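Grirkport Food Hub - Member Support
Ticket 657: Producer listings missing from wholesale order sheet
Status: Resolved
Opened: 12th November
Category: Ordering portal

Reported issue
A member café advised that two producers, Mudar Grains and Owino Dairy, did not appear on its wholesale order sheet. Both producers confirmed that their listings were current and that stock had been entered before the cut-off.

Investigation
The listings were present in the catalogue but hidden from the café's account. Organic certificates for both producers had been renewed in March, and the new expiry dates had not carried across to the Orus ordering module. Listings without a valid date are withheld from buyers by default.

Action taken
1. Expiry dates were re-entered manually for both producers.
2. The order sheet was regenerated and checked against the catalogue.
3. A 400 g yoghurt line, previously recorded under the wrong unit, was corrected - the price per carton is unchanged.
4. The member was asked to sign out, sign in again and confirm the listings from the café's own account.
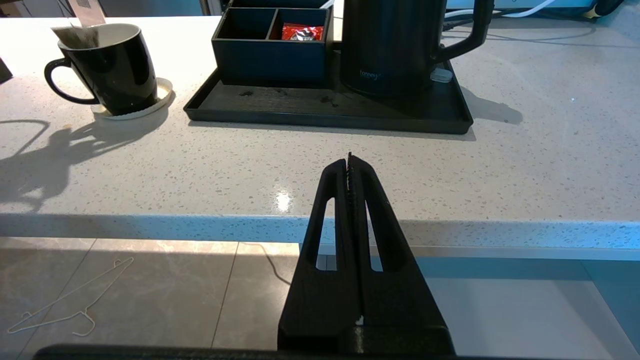 Outcome
The member confirmed that both producers are now visible and has placed an order. Producers renewing certification should forward the new certificate to Member Support and check their listing on the next working day.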